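Search articles Search Go

The Arm That Picked Up Where It Left Off

I'd been trying to get Helmi Ojala on the phone since April, and when she finally called me back it was 7 in the morning and she was eating toast. "You want the glove story," she said. I did want the glove story!

If you haven't heard it, it goes like this. Helmi runs the small-items bench at Gemadia, where they're trying to teach a robot arm to sort the fiddly trash that big recycling lines drop through the cracks. On a Tuesday she hit the emergency stop, reached in to move something, had a coworker reset the stop before she was all the way out (we'll get to that), and the arm finished the move it had been making before she stopped it. It came down on the fingertips of her work glove and pinned them to the table. Her own fingers were a little farther back in the glove than they might have been. She's fine. She bought gloves a size too big and she's never been so glad of a bad purchase.

I'd pictured something huge and orange from a car plant. She laughed at me for that. The arm is small, about as long as hers, and the stuff it handles is the stuff in the bottom of anyone's backpack.

"People hear 'robot accident' and they think of a cage and a siren," she said. "We're on a wooden table. It's bottle caps and bits of granola bar wrapper. You stop being scared of it by lunch on the first day, and that's a problem all by itself."

She sent me a couple of shots from the camera on the wrist while we talked, so I could see the kind of thing the arm has to deal with. Caps and wrappers are a mean pair when they're nearly touching, she said. The cap is stiff and the wrapper isn't, and if the fingers close a hair too wide you drag both of them along.
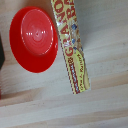

Ok-hee Koo told me later that the wrappers had nothing to do with it and that she was tired of hearing them blamed. Any target would have done the same, she said. The arm had been given a place to go, it had been stopped on the way there, and no part of the software had told it to forget the place.

Helmi agrees with her, for the record. She just likes complaining about wrappers.

So what happened, as far as I can follow it? There are two computers involved. One belongs to the arm and handles the motors. The other is a regular desktop running a program the team calls Kereama, which looks at the camera, decides what to grab and sends over a list of moves. Hitting the red button cuts power to the motors, and that part worked exactly as it should. Helmi is firm about this. She hit it, the arm quit moving, and the brakes held.

"Then you twist the button to release it, and you press reset, and the arm should sit there like a rock until you tell it to start," she said. "Sitting there like a rock is the whole idea of reset."

It didn't sit there. Kereama had noticed the arm wasn't answering and had been patiently retrying the last move the entire time. The moment the motors had power again, one of those retries got through. As far as the arm knew, it was a brand-new command from somebody who wanted it to go down and grab.

Eero Aaltonen wrote the retry. I got him for ten minutes that same afternoon and he didn't duck it at all. "The network switch in that room is terrible," he told me. "We were losing a move here and there, and a lost move ruined the whole run. So I made it try again. I tested it by pulling the network cable out over and over. I never tested it by pushing the button." He said the last part twice.

They went back through the logs afterward. The retry had been in there for 2,486 picks, and in that stretch the stop had been pressed 11 times. On the other ten, whoever pressed it had also closed the program before resetting, out of habit, so the retries died along with it. Helmi found that the creepiest part of the whole business. "We had a safety procedure and we didn't know we had it," she said. "It was just that Eero and Ok-hee are tidy."

Then there's the human half, which she wanted in here as much as the software half. The rule on the bench was that the person who presses the button is the person who resets it. Yuk-lan Tam was standing closer to the panel, Helmi said something like "okay, good," meaning she'd got hold of the piece she was after, and Yuk-lan heard "okay, go." I asked whether there'd been hard feelings. Helmi said there had been cake, and that she didn't remember who bought it.

I wanted to know about the cameras, too. It seemed to me that a robot with a camera right there on its wrist ought to notice a hand. She sighed — I think she gets this one at parties.

"It looks when it plans," she said. "By the time it's coming down, it's already decided. And when you're right on top of something, a little camera like that gives you mush anyway. Colors. You can't hang somebody's fingers on that." 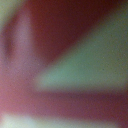 So would a better camera have prevented it? Helmi says it might have helped on some other day, but the fix belonged in the reset, and that's where they put it.

The fix is pretty dull, which she's proud of. Pressing the stop now wipes the list of moves on both computers. Resetting gives the motors power and nothing else. To get the arm moving again you have to walk to a separate start button on the far side of the bench, and you can't reach it while you've got a hand in the work area. She knows you can't because she made everyone try, including Ehab Ghoneim, who has the longest arms in the building and was very competitive about it.

They also reported it to Rundovine, the outfit that sold them the arm and the control box. Rundovine wrote back that the arm had obeyed a valid command. Helmi read me that sentence in a voice I can't reproduce. She doesn't think it's wrong, exactly. There's a setting in the control box that makes it refuse any move after a reset until someone confirms, and it ships switched off. It's switched on at Gemadia now, on top of everything else.

What about the retry? It's still there, shorter, and it gives up for good after 4 tries. Eero wanted to rip it out altogether and Ok-hee talked him into keeping it, given that the network switch is still terrible. There's a new one on order. The button test gets done every morning before the first pick, with the arm in the middle of a move, and whoever does it signs the sheet.

I asked Helmi if she reaches into the bench any differently these days. She had to think about it. "I take the reset key with me," she said. "It goes in my pocket. Yuk-lan got me a lanyard for it, but it kept dangling in the caps."

She's still wearing the big gloves. The pinned one is hanging by the panel, and she told me there's a dent in the middle finger if I ever want to come see it.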